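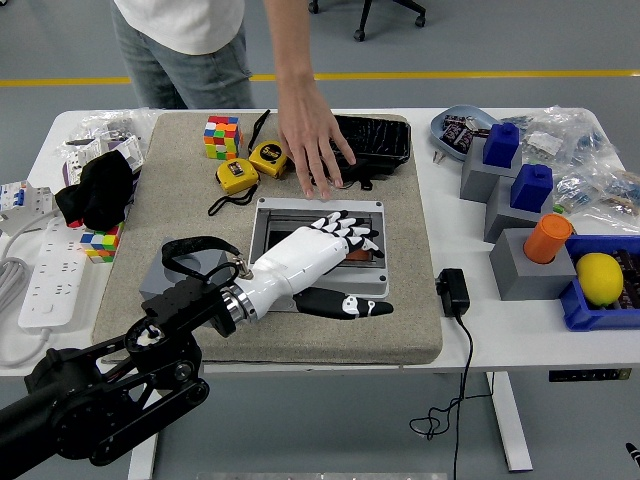 How long does it take to get a Jumeveck hand working out of the case?
Plan on an afternoon. The hand bolts on quickly, and the rest of the time goes to calibration, cable routing and looking for the hex key you had a minute ago.

Jumeveck on the bench: gallery

Updated 2022-06-27

We borrow, rent or buy automation kits and keep them long enough to get annoyed with them. The Jumeveck is a rental hand-and-arm package from Sirnberg, delivered with a mount, a controller and 13 pages of setup notes, three of which are about recycling the carton. Duyên Lương did most of the driving. Chaltu Endale did most of the sighing, and also wrote the scripts.

The opening picture has the hand palm-down over an open gray-and-white box, with the thumb off to one side like a guest unsure where to put a coat. Four fingers curl in a little, and there is something orange-brown under them.

A word on the props. Sirnberg's notes suggest starting with "familiar household items," so we have tape measures and Rubik's cubes on the table, plus a lemon in the blue bin at the right. The lemon is on nobody's spec sheet. We like it as a test object: slightly irregular, cheap, and easy to explain on an expense report.

The beige felt mat is worth copying. A bare tabletop lets small things skate away from the fingertips, and you will spend your rental period crawling under furniture. Sirnberg sells a mat of its own for a price we found ambitious. Craft-store felt did the job.

Look at the wrist if you are thinking of renting. The silver ring is where the white forearm section meets the hand, and it is the part Chaltu would put on a poster. Swapping hands there took her three tries the first time and one every time after. The joints and gear housings on the arm are out in the open, handy for inspection and a magnet for felt fluff. Buy a soft brush.

Straps and lanyards remain the great enemy. Anything with a loop on it can be picked up by the loop, whether you asked for that or not. The Otisel software has a setting called Gentle Approach that is meant to help. It approaches gently, and then picks up the loop.

What we would keep: the wrist, the quiet motors, and Sirnberg's phone support, where a patient man called Ikonen answered every question, including the stupid ones (Duyên's) and the very stupid ones (mine).

What we would send back: the carry case, which weighs more than its contents, and the licensing screen, which logged us out up to 3 times a session in May and has not improved its manners.

The rental came to 1577 dollars with shipping. The full write-up, with grip scripts, goes on the reviews page next.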